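Reading Rack Position from a Wrist Camera in Simulation
Project report, Jacinto Ocampo

1. Background

Server racks are a hard target for a robot arm. They are dark, they are made of repeating parts, and most of what you see through the open sides is whatever happens to be behind them. Our course project asked whether a small pose network, trained only on simulated pictures, could tell an arm where a rack stands well enough to line up for pulling a lower unit. I did not get as far as pulling. This report covers the alignment part.

The simulator is Granow, which the lab already had set up. The rack model comes from the Drevard parts library and was used with no changes to its geometry.

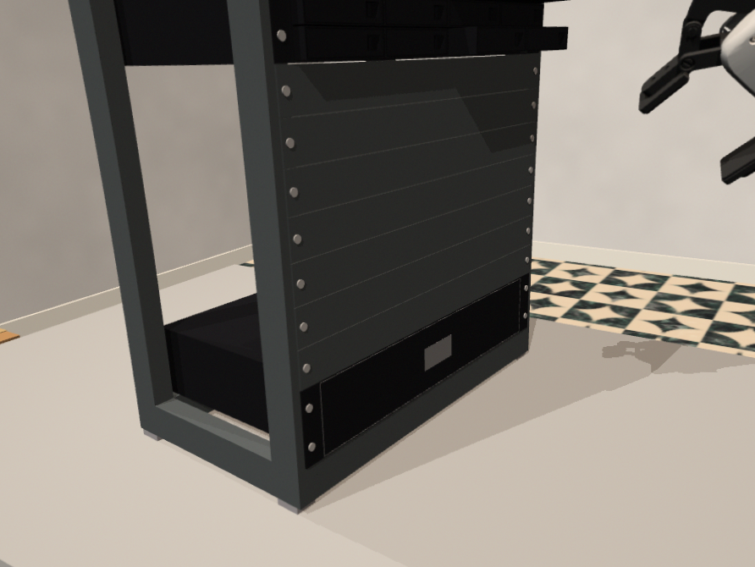 The network takes one color picture at a time and gives back the rack's position on the table and its rotation about the vertical axis. I kept depth out of it on purpose. The earlier student project, Iturra, used depth and lost a lot of readings on thin black bars, and I wanted to see how far color alone would go.

2. Method

Each trial starts with the arm in a folded pose. The rack is placed at a random spot within reach and turned by a random angle. The arm moves to a first viewing pose, the network makes an estimate, and the arm moves to a second pose picked from that estimate. The second estimate is the one that gets scored.

I compared 2 versions of the network. The plain version was trained on the rack against blank walls and floors. The mixed version was trained with the room textures swapped at random – floor, walls and small objects – while the rack stayed the same. Both had the same number of training pictures and the same training time.
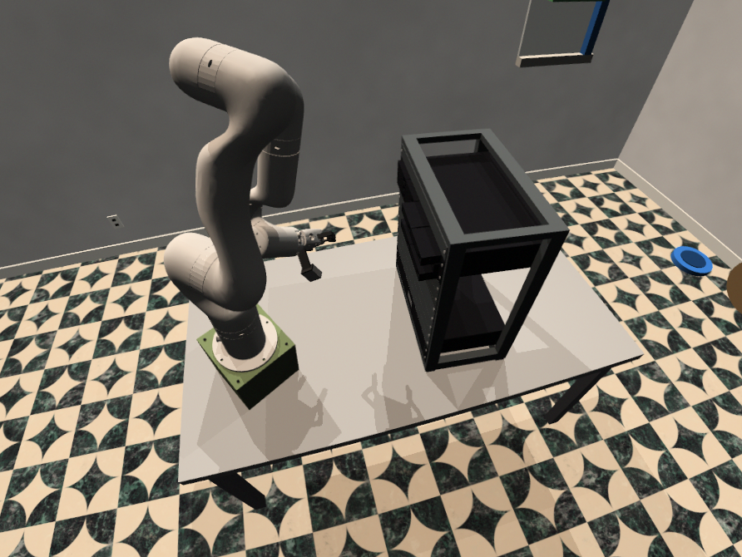
Both versions ran on the same 100 starting layouts, so every layout can be compared directly. A trial counted as a success if the final estimate would have put the fingers in front of the lower unit without touching a post. The check was done by Vorkent, the collision tool that comes with our arm controller. Lighting was held fixed for the whole test.

3. Results

The mixed version did better overall, and the gap was widest when the camera was close to the rack. The plain version often got the position nearly right and the rotation badly wrong. In 6 of the layouts both versions failed, and all of those had the rack turned so that one post hid most of another.

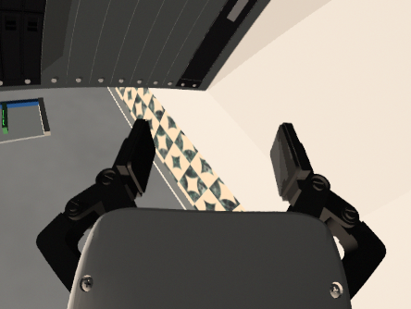

Close views were where I spent most of the debugging time. The network has to work from a part of the rack at that range, and the rest of the picture is taken up by things it should ignore. The gripper's own open fingers are in view, and the floor pattern of cream and dark green shows right between them. That pattern has strong edges and the rack's are weak, dark on dark. When I plotted which areas drove the plain version's answer, the tile edges came out higher than the rack edges in most of the failed trials. The row of pale studs along the edge was the most useful feature for the mixed version, probably from the way the spacing changes with the viewing angle.

Masking out the fingers before the picture went into the network made little difference. I had expected it to help more.

4. Problems and next steps

The second viewing pose depends on the first estimate, so a bad first guess can send the camera somewhere with very little rack in it. A fixed second pose would be slower but easier to study. I also changed the learning rate once partway through the project and had to retrain both versions, which used up the time I had set aside for varying the light.

The next thing to run is the same test with lighting changes, then a second rack model. The training scripts and the layout list are in the shared project folder under "rack_pose".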